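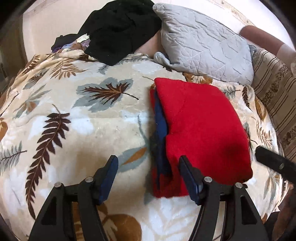 How much should we keep aside for spare finger pads when we buy hand-held grippers?
Around a tenth of the purchase price for the first year, and after that you budget from what you really used.

Posted in: Buying and Planning
Thread started by hashini_c

hashini_c wrote:
I put the question and the answer on top because this is what our supplier told me on the phone, and I would like to know if other people agree with it. I am Hashini Cassim, I do the purchasing for a small group in Jakinham. We record people folding and sorting clothes at home, on beds and sofas, with grippers held in the hand. Later the recordings are used to train an arm, but the arm is not in my budget, thank God.

I must send my plan for 16 grippers before the end of February. The offer from Dirkitz is good for the grippers themselves, but the spares are a separate list and it is a long one. Pads, pivot screws, finger links, all with their own minimum order. If I take a tenth I can cover the pads, but not the links. What do you do?

mortlake_bench wrote:
A tenth is too low for clothes. Fabric is gentle but people are not. They push the pads down into the mattress to get under a sleeve, and it is the link that suffers, not the rubber. We put aside a fifth and used nearly all of it.

pellow wrote:
I don't agree with mortlake_bench. We also do laundry work, and our links are all the original ones. What we lost was pads, because fleece and blankets leave fluff on them and somebody cleaned them with a solvent. Buy a proper cleaner and write the instruction on the case. This costs less than a drawer full of links.

mortlake_bench wrote:
Pellow, how many hours did each of yours work? Ours went out to homes every day. If yours stay in one room with the same two operators, of course they live longer.

pellow wrote:
Same room, yes. Three operators. I accept that point. But then the number depends on the hours and the fraction of the price tells us nothing.

hashini_c wrote:
Thank you both. We go to homes, so I am nearer to mortlake_bench. Each gripper should be out for 5 days in the week, but I know from last year that this is the plan and real life is less. Can I ask also about the order itself? Dirkitz gives a better price if I take all 16 at once. My manager would like to take a smaller number first.

Grusari wrote:
Take the smaller number first. I always say this and people always take the discount. With the first batch you find out what is wrong: the grip is too wide for small hands, or the pads are too soft for thick cloth, or the cable is in the way. If you have all of them already, you have the same mistake many times. The discount will not pay for that.

navaratnam_workshop wrote:
I would be careful with this advice. We did as Grusari says, and the second batch came with a slightly different finger. The maker had "improved" it. Then our recordings from the two batches did not match well and we had to keep them apart. If you split the order, ask in writing that the fingers and the camera mount stay the same, with the part numbers in the contract.

Grusari wrote:
Fair. I forgot that this can happen. Put it in the contract, but still split.

tilde_ann wrote:
Nobody has mentioned the garments! Our line for clothes and bedding was zero in the first budget, as we thought everybody would bring their own. Then we wanted fleece, knitwear, something slippery, dark things on light blankets, light things on dark blankets, patterned on patterned. Second-hand is fine and it is cheap, but somebody must go and choose it, wash it and carry it, and those are paid hours. Please put a line for it, Hashini.

hashini_c wrote:
I have a line, but I am ashamed how small it is. I will make it bigger. Do you replace the clothes during the year?

tilde_ann wrote:
We changed them every 3 months. The folds stay in the fabric after a while and then everything folds too easily.

pellow wrote:
I would not pay for that. Wash them and they are new again.

tilde_ann wrote:
Not fleece, pellow. Ours became flat and it did not come back.

hashini_c wrote:
Update, Tue 18 February. I asked Dirkitz for a new offer. They will hold the price for all 16 if I sign for the whole quantity and take 5 now, the rest later, same fingers, part numbers written down as navaratnam_workshop suggested. For spares I have gone to 15 per cent, pads and links together. The screws I will buy locally if the size is a normal one, I am waiting for the drawing.

mortlake_bench wrote:
Still low in my opinion, but better. Check the delivery time for the links before you sign, ours took longer than the grippers did.

hashini_c wrote:
I will ask them tomorrow and write the answer in this thread.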